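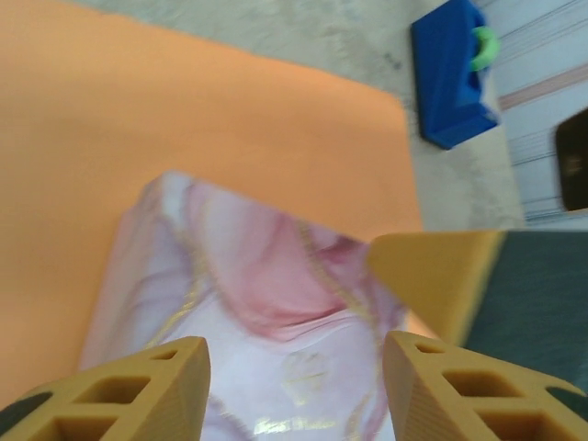
Ionuț Crăciun wrote to me that a gray stairwell never hurt any person, and that the money for paint should go to the roof. I brought his message to Tincuța Ursu and read it to her before my first question. She laughed, but she took it seriously.

"He is right about the roof," she said. "First the roof, then the color. If water comes in, my yellow will be brown by spring."

Ursu chooses colors for the inside of apartment buildings in Vestlow. It is a small trade and she came to it by accident, after nine years of selling paint at Bistuvero. People came to the counter with a piece of curtain or a plate and asked for "the same, but for the wall." It was almost never the same on the wall, she told me. A color which is pleasant in the hand becomes very loud on four meters.

"Orange is the worst for this. On a small card everybody loves it. Then they paint the kitchen and they call me, they cannot drink their coffee there."

So I asked if she is against orange. She is not. At the Husar building, which has 104 apartments and long corridors without windows, she put it only on the inside of the door frames. You see it when a neighbor opens, and then it is gone again.
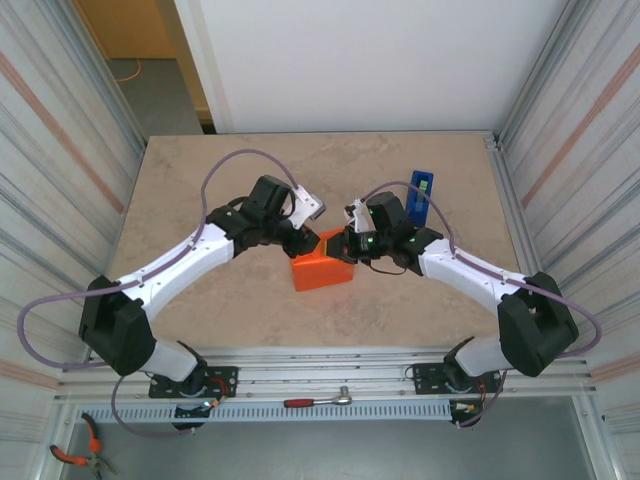

Bright orange against a beige tabletop.

We spoke for a long time about light. Ursu goes to every building two times, once at seven in the morning and once after dark, and she sits on the stairs with her samples. She does not trust the ceiling lamps. In one house on Nuva Street the residents had agreed on a soft green, and at night under their lamps it looked like a hospital. They changed the lamps and kept the green.

How do so many neighbors agree on anything? "They don't," she said. "I show three colors, never more. Once I showed 21 and the meeting finished at midnight with white."

She has nothing against white, she added, only it needs washing, and people should ask who will wash it.

Her own apartment is on the fourth floor and the hall is dark blue. Her mother does not like it. The bedroom has no color yet, it is plaster since 11 years, and she says she is still looking.

As for Crăciun, she wants to see his stairwell. She asked me to write to him that the visit is free and that she will look at the roof too.

Last updated: August

Get our newsletter once a month. You can unsubscribe at any time.

Contact | Copyright | Back to top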